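The Adoption Fee Isn't the Problem
by Canan Yurt
September 9, 2022

Every summer the same press release lands in my inbox. The shelter is full, the fees are waived, come and get a cat. This July it was two of them in one week, one from the county shelter in Rulach and one from a private rescue called Hanent that usually charges more than my first car payment. Both used the phrase "clear the shelters." I have come to dislike that phrase a good deal.

I should say where I'm coming from. I fostered cats for six years, mostly adults, mostly the kind that sit at the back of the cage and don't sell themselves. I quit fostering but I still drive cats to vet appointments and I still read the monthly numbers the county puts out. So I'm not against adoption, and I'm not against making it cheaper. I'm against treating a free weekend as if it were a plan.

Look at what gets counted. The county reports how many animals left the building. It does not report how many came back, at least not in the same table, and you have to ask for returns separately and wait. I asked. I got a polite note telling me that returns are "tracked by intake type," and a spreadsheet where a returned cat and a cat surrendered by its owner sit in the same column. If a cat leaves in July and comes back in the fall, it shows up as one success and one new animal in need. You could run that cat through the door all year and the chart would look terrific.

The people who defend fee waivers say that adopters who pay nothing are just as loyal as adopters who pay full price. Fine, I'm willing to believe it. It isn't my complaint. Fees don't make good owners. What worries me is what else gets waived on those weekends, when the line is out to the parking lot. The conversation gets short. The landlord check gets skipped. The shy cat goes home with a family that has two big dogs, and the staff member who would have said something is busy finding more cardboard carriers.

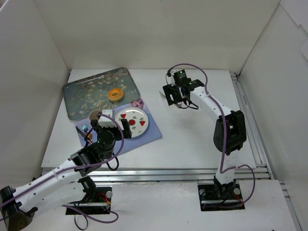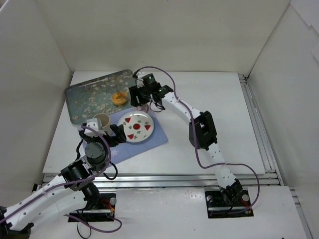
Two views of the same white tabletop.

My friend Perihan Sezer worked the front desk at Rulach for four years, and we argue about this all the time. Her view is that a cat in a so-so home beats a cat in a steel cage, and that people like me can afford to be picky since we aren't the ones deciding which cages have to be emptied. She has a point. I've never had to make that call and I hope I never do. But she also told me that after the big weekends the phone would ring for days with questions that could have been settled in a five-minute talk at the counter. He's been under the bed since Saturday, is he sick? Can I just open the door and let him out? Some of those callers got a good answer. Some got voicemail.

Then there are the products. Hanent now sends adopters home with a trial of an app called Stirkia, which is supposed to match your "lifestyle profile" to an animal and then remind you to buy food. I filled out the profile. It wanted to know whether I was adventurous. It never asked whether I rent, and it never asked what I would do with a cat if I had to move, although moving is the reason I heard most often when I was on the receiving end of a carrier. I don't know who paid for it. I'd like to.

What would I do instead? Nothing that would get a banner. I'd pay someone to call each new home in the first week and again after a month, and I'd let that person take a cat back without a lecture. I'd put real money into help with pet deposits, so fewer cats come in to start with. The clinic on Canpolat Road used to do low-cost spaying two mornings a week. It's down to one, and I haven't seen a press release about that.

And I'd publish the returns, in the same table, right next to the adoptions. If the free weekends work as well as everyone says, the numbers will show it and I'll write a column saying I was wrong. I have asked the county for this twice now. The second time they thanked me for my passion for animals and sent me a link to the next event.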